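The joiner at the end of the harbour road

The workshop is at the far end of Karnport, past the boatyard and the closed-down filling station. It has no sign. The joiner who runs it asked us not to print her name, as she has all the work she can manage and doesn't want the phone going during glue-up. She has been fitting out kitchens, hallways and bedrooms in the old houses here for more than 49 months, by her own reckoning on the wall calendar, and before that she worked for a furniture firm called Flulta, inland.

We met at eight in the morning, when she had already been in for two hours.

She came to the trade late. "I was in an office doing orders for Flulta," she said. "I used to walk through the workshop to get to the canteen, and after a while I was spending my whole lunch in there. One of the older men let me cut some joints. They were terrible. He kept one on his bench for years to show people."

Flulta made flat, plain cupboards in large numbers, and she doesn't look down on that. She learned to set up a machine properly and to write a cutting list without mistakes. What she missed was seeing where anything ended up.

"You'd make the same door all week and it went out on a lorry. Now I make a door and I have to go round and hang it, in a house where there isn't a straight wall, with the owner standing behind me holding a mug."
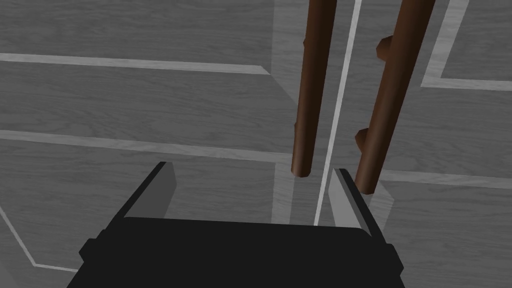 Old houses and crooked floors

Most of her jobs are in the terraces above the harbour. The houses were built quickly and have been moving ever since. In one kitchen in Tilitz, the next village along, the floor dropped so far from one side to the other that a ball would have rolled out of the back door.

"People want me to hide it," she said. "You can hide a bit. You scribe the plinth to the floor, you keep your tops level and you let the gap run out somewhere dark. But if you try to make the whole room look square, the ceiling gives you away."

She measures every room twice, on separate visits, and doesn't look at the first set of figures until she has the second. If they disagree she goes back again. She draws everything by hand at full size on lining paper, which she buys from the decorators' shop and pins up along the back wall.

Customers tend to ask for painted doors, and usually for grey. She has nothing against grey, but she does ask people to live with a sample board for a fortnight before they decide. "The light off the water changes it. I've had someone choose a lovely soft colour in the shop and ring me up to say her kitchen had gone purple."
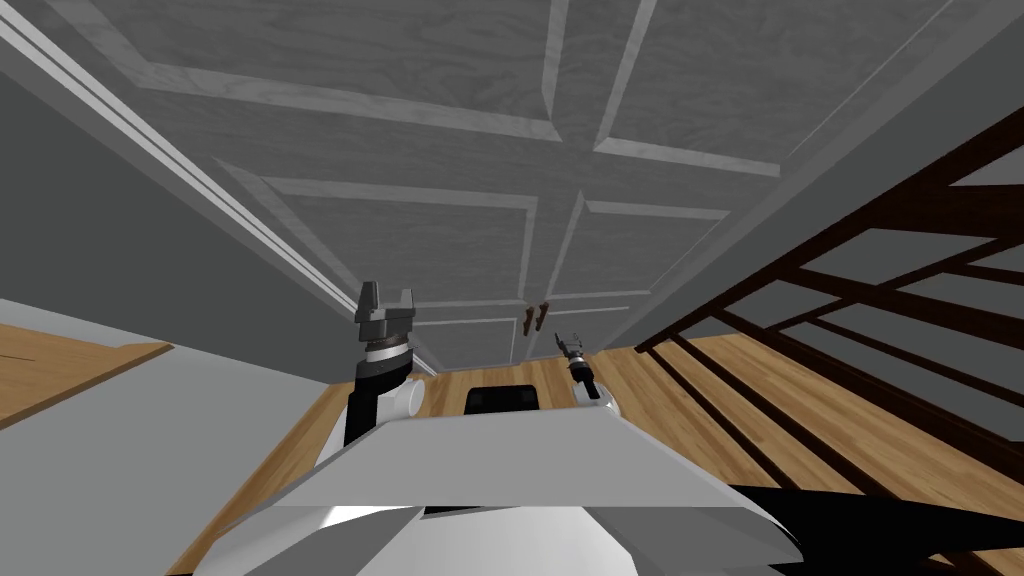
Handles are another matter. She used to leave them until the end and let the customer choose, and she gave that up after a job where the ones they had ordered didn't suit the doors at all and everything had to be filled and drilled again. Now she wants them in her hand before she cuts anything. She likes a handle a child can reach and an older person can get their fingers round, and she says a surprising number in the catalogues are no good for either.

On money she was open. A hallway cupboard takes her 6 working days, including fitting, and she charges by the day. She takes a deposit for timber and nothing else until the job is in. Only two customers have ever been slow to pay, and one of those was a relation.

Her timber comes from a yard called Ye, a family business up the valley that dries its own ash and oak. She drives up in the van and picks through the stack herself. "They used to sigh when they saw me coming. I put everything back the way I found it, so they've stopped."

She doesn't have an apprentice, though she has been asked. The workshop is small and in winter she heats only half of it.
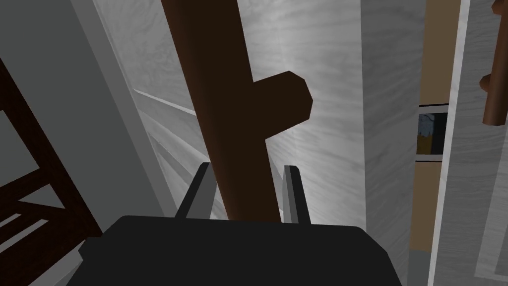 She did have a school leaver in for a few weeks last spring, and would do it again if the college would let them stay longer. "It was going all right and then it was over. He'd just got to the point where he could sharpen a chisel without me hovering. It takes about that long before you're any use to anybody, and then they send them back to sit in a classroom."

For anyone thinking of having work done, her advice was to empty the cupboards first and look at what is in them. Most people ask for more storage than they need, she said, and then fill it with things they had meant to throw out. She also suggests asking to see a job that is a few years old. New work always looks good. Hinges that have been opened every day through a few damp winters tell you more.

At the moment she is making a dresser for a house by the church, and after that a run of bookshelves up a staircase, which she has been putting off since April. "Every tread's a different height," she said. "I've measured it three times now and I still don't believe it."

She is booked until the end of the winter and keeps a waiting list in a notebook by the kettle.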